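Fukdale Hard Wax Oil, satin, one litre tin

I bought this in September to redo a dining table and a small desk, both of them bare wood after a weekend with the sander. I had used Tokarz oil on the same table before and was happy enough with it, but the shop had stopped keeping it and the Fukdale was on the shelf for 30 pounds.

The tin says two coats, 12 hours between them. It goes on thinner than I expected, closer to milk than to syrup, so stir it well and keep stirring as you go. The solids settle quickly. I used a lint-free cloth for the desk and a short-haired brush for the table, and the cloth was better. The brush left a ridge at the end of each stroke and I had to go back over them with a white pad.

Smell is moderate. I had the windows open all day and it had mostly gone by the next morning. Drying was slower than the tin claims. The first coat was still tacky at 12 hours, so I left it overnight and did the second after breakfast. The cloths need to be laid out flat outdoors to dry before they go in the bin, as with any oil of this sort.

Coverage is good. Both pieces had two coats and there is a fair bit left, enough for a shelf or two. The lid is poor, though. It bent when I levered it off with a screwdriver and has not sat properly since, so I have moved the rest into a jar. 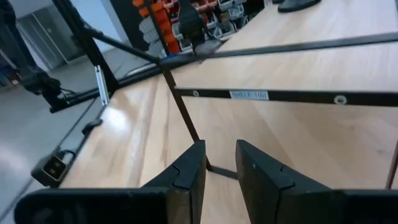
Colour is the main thing people ask about with these oils. The Fukdale is sold as clear, and on scrap pine it turned everything slightly yellow, less than the Tokarz did. If your top is like this one, pale tan and yellowish boards joined side by side with darker brown streaks along them, try it on the underside first — streaks like those may come up darker than you want. Lasten do a version with a little white pigment that holds the colour back, but it costs more and I found it patchy on end grain.

Wear so far is fine. Water wipes off, and a mug left overnight made a faint ring that had gone by lunchtime. Red wine I have not tested and don't plan to. The satin is a bit shinier than I'd like, so I would buy the matt next time.

Four out of five. I have taken one off for the lid and the drying time.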